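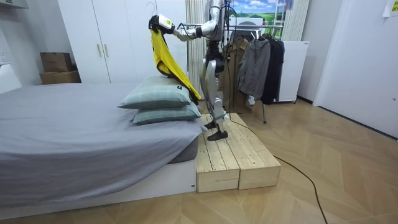
Monday, late evening

I arrived at the lab before nine and Senyo was already at the desk with the logs from Friday. He had marked 70 runs of the garment task by hand, which must have taken him his whole Sunday. I told him he should not do this. He said he likes it.

We spent the morning on the lag problem. When the arm goes out to shoulder height with a garment in the gripper, the planner still believes the cloth ends where the gripper ends. So it makes a path that is correct for the hand and wrong for everything that hangs under it. Today the yellow one was lying over the pillows, and in the planner's view there was only free air in that place. I looked at the two pictures side by side, the real one and the planned one, and felt a little ashamed, because I wrote this part in January and was proud of it.

Maxence wants to put a full cloth model inside Clondeck. I am against it, at least for now. My proposal is a simple box under the gripper, long as the garment, that the planner must respect. It is ugly, but it costs 7 milliseconds per cycle and I can explain it to anybody. We discussed until lunch and then Delyth decided for the box. Maxence was polite about it but he ate alone.

In the afternoon I wrote the box. The first version had the sign of the z axis wrong, so the box was standing up above the hand like a chimney. I lost one hour on this. Noémie found it in two minutes by turning the view around on the screen.

The hanger is a second question. Perception gives us the hook as a separate object when it sees it, and as nothing when it does not, and the label changes between one image and the next. I opened ticket 3196 for it. Vsevolod thinks we should keep the last good label for 9 frames before we drop it. I think it is reasonable, but I want to see what happens when the arm turns quickly.

Tomorrow: test the box with the long coat, write to Vsevolod about the frames, and call my mother, whom I forgot again on Sunday.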